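March, pipeline notebook, Draltville room

Continued the Odwood asset publish tests. Shot 195 still fails on version bump. The publish hook writes the new version number before the texture paths are resolved, so the lighting file points at a folder that does not exist yet. Swapped the order of the two calls. Four publishes in a row went through, then one hung on the file lock. Lock timeout is set to 1000 ms in the config. Raised it, no change. Suspect the lock is held by the thumbnail job.

Natália Prata ran the same shot from the Magalhães workstation and got the hang on the first try. Her cache was around 160 GB, mine is much smaller. Need to repeat with both caches cleared before blaming the network share.

Plullska storyboard import: panel order is correct, panel durations are not. Durations come in as frames but the importer reads them as seconds. Patched locally, not committed. Camera notes with line breaks still get truncated at the first break.

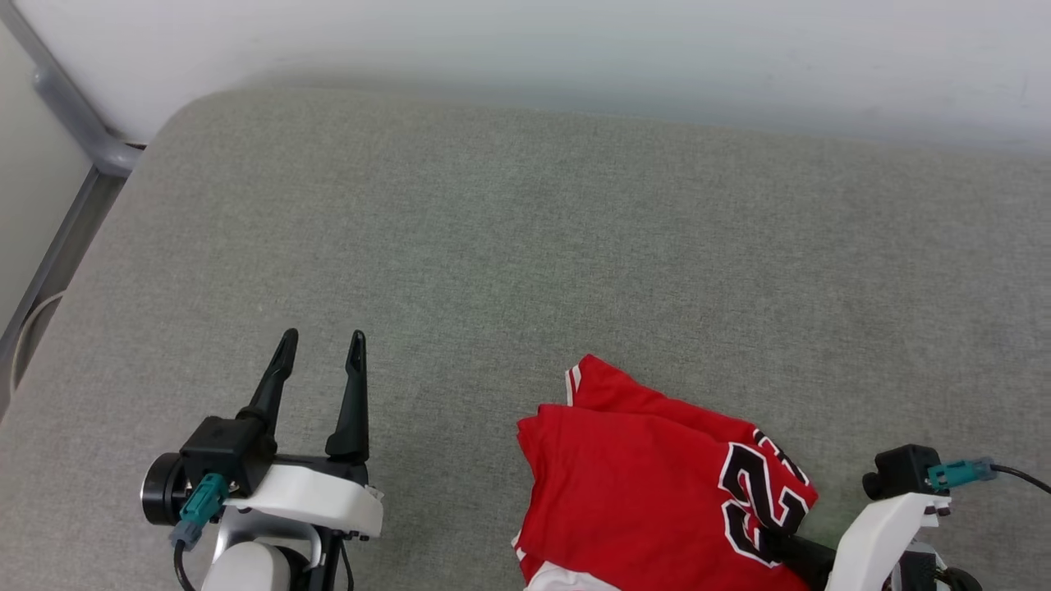

Vol. 4, p. 160

To do: move the thumbnail job out of the publish step and run it after the lock is released. Ask Natália for her log from the hang, with timestamps on. Write a test for the duration units before committing the patch.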